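Fadeck Home Goods is looking for a part-time shelf and display helper

If you are the sort of person who can't walk past a crooked lampshade without straightening it, we would really love to hear from you. Our shop at 1707 Totov Street sells things for the home, mostly pots, planters, jars, trays and small pieces of wood, and we need a steady pair of hands to help keep it all looking the way it should.

You would be with us 19 hours a week, mornings mainly, starting in January. We open the doors at ten and like to have the tables set before then, so an early riser would be very happy here (the coffee is on by eight, and it's good coffee).
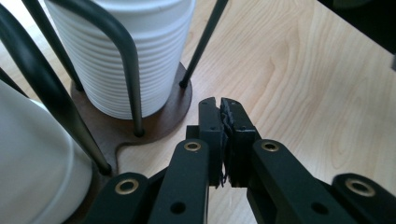 Most of the work is unpacking, dusting, wiping down and putting things back where they belong. Ribbed white pieces collect dust in every groove and need a soft brush, and anything with a wooden base gets a barely damp cloth and then a dry one. You'll also pick off stray threads, peel old price stickers and set out the new Nowakowski line when it arrives in spring. We change the front tables every few weeks, and we do want your opinion when we do!

You don't need shop experience. Patience matters a great deal more to us, along with a careful grip and a willingness to carry boxes up one flight of stairs from the stockroom. If you have worked with ceramics, flowers or secondhand furniture, please tell us, though it certainly isn't required.

Pay is hourly and we'll go over it with you when we talk. Staff get a discount on everything in the shop apart from Limo lamps.

To apply, bring a short note about yourself to the counter, or mail it to the shop, attention Display Helper. A resume is welcome but a friendly page in your own words will do just as well.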